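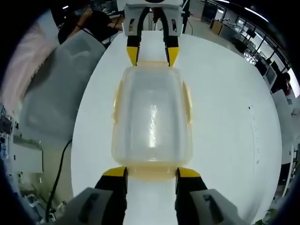 The Hunell Long Box

I've been selling food storage out of the same small shop (and now this site) for long enough to have strong feelings about lids. The Hunell Long Box is the one I take my own lunch in, so you can guess which way this page is going to go, but I'll try to give you the bad bits too!

It's a rectangular plastic container with rounded corners and a frosted, see-through body. You get a soft-focus idea of what's inside, enough to tell the rice from the chopped peppers without opening anything. The lid rim is a pale yellow, very light, more lemon ice cream than lemon, and the little latch tabs on the long sides are yellowish too. I ordered it in that color because the gray version made everything in my fridge look like it belonged in a garage.

What fits in it

A big lunch for one hungry adult, or leftovers for two if neither of you is hungry. I get a whole chicken breast in there lying flat with a heap of green beans alongside. Half a tray of brownies, cut up. A sleeve of crackers if you break the stack in two. It's great for strawberries because you can spread them out in a single layer on a paper towel and they don't squash each other.

It's too shallow for a head of broccoli unless you cut it up first, and I wouldn't choose it for soup. It'll hold soup fine, but pouring soup out of a long box is a messy business and you want a round tub with a lip for that. We stock the Oei round tubs, and they're on the next page along.

The latches

You fold each tab down over the edge until it clicks, one on each long side. They're stiff for the first couple of weeks, and I mean properly stiff. I had a customer email me in August convinced she'd been sent a faulty one, and by the time I'd written back she'd opened and closed it enough that it had loosened up. If you have sore hands or you're buying for a kid, open and shut it a dozen times at the kitchen table before it goes to work or school.

Press the middle of the lid down first, then do the latches. If you snap one side while the other is sitting up, the second one fights you.

There's a soft seal that sits in a groove on the underside of the lid. It comes out for washing (a butter knife handle is good for lifting it, please don't use the sharp end). It goes back in only one way, flat side up. I've put mine in upside down more than once, and the box closes but it feels spongy. If yours feels spongy, check the seal.

Fridge, freezer, microwave

Fridge, yes, obviously. Freezer, yes, but leave a finger's width at the top for anything wet and let it sit on the counter a few minutes before you go at the latches. Cold plastic is grumpy plastic and the tabs are the part that'll suffer.

Microwave, base only. Take the lid right off and lay a plate or a bit of paper towel over the top. The lid isn't made for the heat and it will bow, and a bowed lid never quite seals again. I've seen the sad results. No oven, no air fryer, no stovetop, no campfire (I've been asked).

Washing

Top rack of the dishwasher is fine for the base and the lid. I do the seal by hand in the sink and dry it on the windowsill. Tomato sauce will tint the frosted plastic orange if you leave it overnight, and curry will do it faster. A paste of baking soda and a squirt of dish soap gets most of that out. Leave it on for an hour and use a soft cloth. Don't use a scouring pad, because the scratches show up as cloudy patches and then they hold on to color even worse.

Smells are the other thing. Onion hangs around. I store mine with the lid off, stacked inside each other, and that's pretty much taken care of it.

Stacking and storing

The bases nest, the lids don't, so you'll want a spot to stand the lids on edge. I use the Nastorberg drawer rack, with the lids filed like records, and it takes 12 lids in a normal kitchen drawer. Full boxes stack nicely with the lids on. Three high is steady in the fridge door-side of my top shelf, four gets wobbly when somebody's hunting for the mustard.

It also works for plenty that isn't food. I've got one full of birthday candles and cake toppers, and one with sewing stuff. Rezaul Siddiqui, who packs the orders here, keeps his box cutter blades and tape rolls in one and has written TAPE on the lid in marker so big that you can read it from the street door.

How it compares with the Sturier

People ask this one all the time. The Sturier is deeper and a bit shorter, with latches on all four sides, and it's the better pick if you carry a lot of saucy food in a backpack. It's also heavier and takes longer to get into, and the body is solid white so you have to open it to find out what you've got. For a desk lunch or fridge leftovers I reach for the Hunell every time. For a long bus ride with chili in it, get the Sturier.

What I don't like

The stiff latches at the start, already covered. The pale lid shows marks, especially blueberry. The frosted finish hides small bits of food in the corners when you're washing up in bad light, so run a finger around before you call it clean. And I wish they made a divider for it. I cut down a silicone muffin cup to keep my grapes away from my sandwich, and it works, but I'd pay for a real one.

Ordering

They come singly or as a set of 2, and the set is the better deal. We've sold over 1,000 of these since we started carrying them and the returns have been tiny, mostly people who wanted the deeper one. If you're buying for an office kitchen or a daycare, there's a case price from 100 boxes up, so send me a message before you check out and I'll sort it by hand.

Spare seals are listed separately at the bottom of the page. Spare lids I can usually get, but allow a couple of weeks. Orders in before 2 p.m. go out the same afternoon.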